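Claruvbridge Hall - pre-concert safety checklist, folk choir and dance evening
Inspected Tuesday, October 27, 2020
OK / Fix / Comment

Front doors and foyer
Both doors open fully: OK. The left one groans in a key close to the opening number.
Exit signs lit: OK
Foyer carpet edge: Fix. Taped again. There is now more tape than carpet.

Auditorium
Aisles clear: OK after the merch table was moved. It will creep back. Check at the half.
Seating: Fix. 3 seats in row G wobble. Rope them off, and please use rope this time, as the polite note was sat on.
Extinguishers in date: OK, next service December

Stage
Choir risers, 2 tiers: OK. Locking pins all in. Rated for 18 singers, and the Gusar choir has 18 singers, so no guest appearances by cousins.
Dance floor: Fix. Someone has waxed it. The Zeng dancers spin in leather soles and would end up in the accordions.
Footlight cables: OK, under matting
Headdress clearance at wings: Comment. Tallest headdress beats the curtain rail by a good margin. Singers to duck stage left, or enter stage right with dignity.

Sound and lighting
Kollex speaker stands: OK, sandbagged
Level check at rear wall: OK. The drone pipe was tested alone and needs no microphone. It may need a blanket.
Lamp bars, safety chains: Fix. One chain missing on the centre bar. No show until it's replaced.

Backstage
Kettle on its own circuit: OK - finally
Costume racks clear of heater: Fix. Move them roughly 7 feet and leave them there.
First aid kit: OK, apart from the bandages, which have gone to hold up somebody's sash.
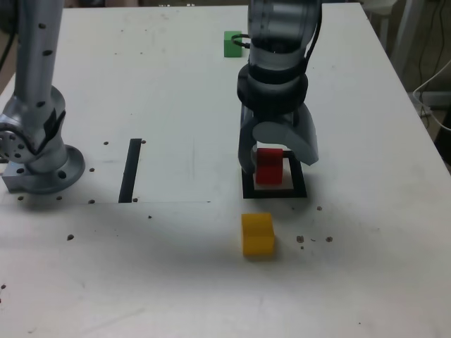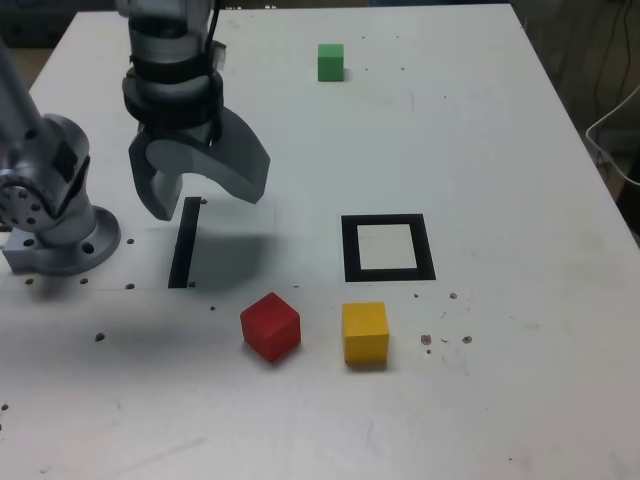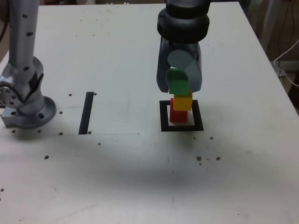
Coloured cubes on the white tabletop, first and last pictures.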